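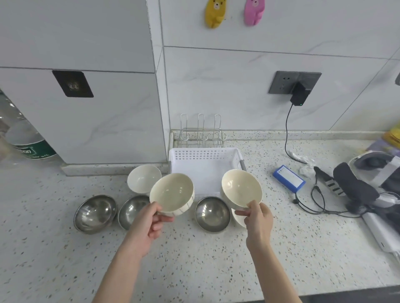

Lurnden Soup Notes

A collection of home soup recipes, written down the way people cook them. Version 7.

What is in it

Lurnden Soup Notes is a plain text set of nearly 1000 recipes for soups, broths, stews thin enough to drink, and a few porridges that snuck in after a long and very friendly argument. Each one came from a home cook who either wrote it out or talked it through while one of us typed. We love these recipes! Many had never been on paper before, and you can tell from lines like "add water until it looks like Sunday lunch" (we kept that one exactly as it was told).

The project started one November, when Polyxeni Papadakis tried to get her aunt's avgolemono into a spreadsheet and found that the spreadsheet had no column for "stir the other way now." So she made one. The columns have been growing ever since.

Files

recipes.csv has one row per recipe, with title, language of the original, main ingredients, and the full method as told.
steps.csv has the same methods split into single steps, in order, joined to the first file by recipe_id.
measures.csv is a word list of 300 kitchen measures that don't appear on any measuring cup: a coffee cup, a fistful, a glug, the small ladle, half an eggshell of water. Where the cook was willing to weigh it for us, there is a value in grams or milliliters.
notes.txt holds everything that fit nowhere else, and it is the best file in here. Start with it if you only have ten minutes.

All files are UTF-8. Commas inside the method text are quoted, so please use a real CSV reader and don't split on commas by hand. Dae-han Ha did that once and got a kimchi stew with 73 columns.

Fields worth knowing

told_by is a code, never a name. The same code always means the same cook.
serves is free text. "Four, or two of my brothers" is a valid value and will stay that way.
heat uses the words low, medium, high, and fire. Fire means an open fire, outdoors.
sour lists whatever makes the soup sour: lemon, vinegar, sumac, yogurt, green plums, sorrel. This is Danai Lambrakis's favorite field and she has filled it in with great care, so if you are looking into sour soups, you are in luck.
variant_of points to another recipe_id when a cook told us, "it's like hers, but right."

How the text was cleaned

Spelling was fixed only where it got in the way. Translations into English sit next to the original text and never replace it. Eirini Sarantis read all the Greek entries and Dae-han read the Korean ones. Quantities were not converted in the method text, so look them up in measures.csv.

Known gaps

Fish soups are thin on the ground compared with bean and chicken soups, and we would be so happy to get more.
Cooking times are missing in plenty of rows. A lot of cooks go by smell.
The older entries from the Drovorlow batch lost their accents during an export. Chrysoula Kourkoulas is putting them back by hand and has reached the lentils.
Allergens are not marked. Please read the ingredients before you cook for guests.

Using it

Cook from it, print it, teach with it, count the onions in it. If you publish something, credit "Lurnden Soup Notes" and give the version number.

Adding a recipe

Copy template.txt, fill in what you can, and leave the rest blank. Half a recipe is welcome. Send it with the original wording even if you also send a translation, and tell us what the soup is called at home as well as what it is called in books.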